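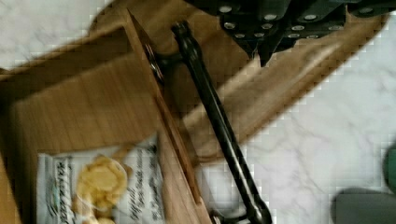
The gripper over a wooden board during a recording, with a bag of crisps in the open wooden box beside it.

News > Research > Kitchen tasks

January | By Zuleica Leite

The Kamar group has passed 2,037 recorded examples in its kitchen collection, and the goal for the first part of the project is 3,000. The examples are used to teach a robot arm how to handle ordinary household things, such as food packets, boxes and utensils with long handles.

Each example is one short task from beginning to end. An operator guides the arm, and the small camera near the gripper records what the arm meets on its way. Afterwards a second person watches the recording, writes one sentence about the task and decides if it can be kept. Until now 700 recordings were put aside, mostly for the reason that the operator stopped in the middle or the sentence did not fit what was done.

Snack bags have received more time than the group planned. A bag is soft and changes its form each time it is held, so the same movement can give a different result. The learning system, which is called Genau, was trained in its first version only with hard objects, and it closed the gripper too strongly on everything else. For the new version, 900 of the kept examples are with soft packaging.

The group also decided to keep recordings in which the picture is blurred by movement. In the beginning these were removed, but the system then became less sure when the arm moved quickly – it had seen almost only sharp pictures. Recordings with blur now stay in the collection if the task itself is complete.

The work is shared between two places. Hovland prepares the list of tasks and checks the sentences, while the recordings are made in the test kitchen at Gundthorpe. Operators change after every hour, and they are asked to do the same task in their own manner and not to copy the person before them.

Next on the list are tasks with lids and drawers. A first test of the new version will be made when the collection is complete, with objects that were not used in any recording. Results will be published on this page.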